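Ninwood is a list of short table tasks with ordinary kitchen things. It was started for the Haneck kitchen, and the newer part was written for the room at Lutent. This file explains how the tasks are named and what must be on the table.

## What is inside

- `tasks.csv`: 1150 lines, one task for each line
- `objects.csv`: the 40 objects, with name, color and group
- `old/`: the first 1000 lines, before we changed the names

Each task has a start layout and one sentence that tells what to do, for example "put the strawberry in the colander". We tried to use the words that people use at home. When two words are both common, the shorter one is in the `name` column and the other one is in `also`.

## The fruit layouts

Layouts in the fruit group have the toaster oven on the table together with the small things. The oven stays in its place during the whole group. The bottle lies down on the plate at the start. 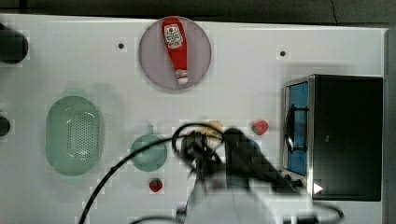

Ninwood Notes, issue 11, p. 40

One strawberry lies close to the oven and the other below the small teal-green bowl, so a sentence with only "the strawberry" is not clear enough. Please write "the strawberry next to the oven" or "the strawberry near the bowl". The pale green colander is always called `colander`. The small one with the short handle is `bowl` in the list, but `strainer` is accepted in `also`.

The ketchup bottle is called `ketchup`, without a brand name.

## Known problems

- In `old/` the plate is sometimes `dish`. Both mean the same object.
- Colors between green and blue are not written the same way by everybody. Please check them before you filter by color.
- The Seol translation has no fruit group yet.

Corrections are welcome as a normal pull request. Please change only one group at a time and keep the order of the lines.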